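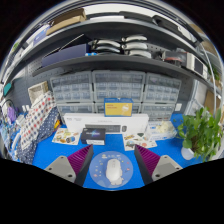
I've been reading robot learning papers for a good while now, and the result that has me happiest this year is a small one. It comes from the Plivura project, and the headline is that a policy trained on 437 short demonstrations, all made by people holding a gripper in their own hands, did better in unfamiliar rooms than one trained on a much bigger pile from a single tidy lab bench.

I love this! For years the advice was to clean up. Clear the table, fix the lights, bolt the arm down, record the same grasp until everybody's wrist hurts. Then you'd carry the arm down the hall and it would miss a cup by an inch. The Plivura people took the tool to desks with boxes on them, shelves behind them, plants, cloths, whatever was lying there, and let the mess into the data.

Trilok Agarwal, who wrote the analysis section, makes a point I keep going back to. He split the demonstrations by place and found that 10 tries in each of many places taught the policy more than 30 tries in each of a few. The object hardly mattered. Picking up a computer mouse is picking up a computer mouse. What the policy had to learn was which parts of the view to ignore, and you can't learn that from a bare table (I'd have bet on the bare table, and lost).

I do have complaints. The wide lens bends everything near the rim, and the paper says very little about how much that costs when a grasp starts off center. The Gruresham tests used one arm only. And I'd like to see somebody try it with slippery things, or floppy ones, before we all get carried away.

Still, a hand tool is cheap and a kitchen is free. A student with a free afternoon can add something useful, and I think that's wonderful. I'm planning to try it on my own desk, which I am not going to tidy first.

Recent posts
Mishra gripper pads, one year on
What the Jakano benchmark leaves out
Reading the Plivura appendix slowly
Why I stopped resetting the table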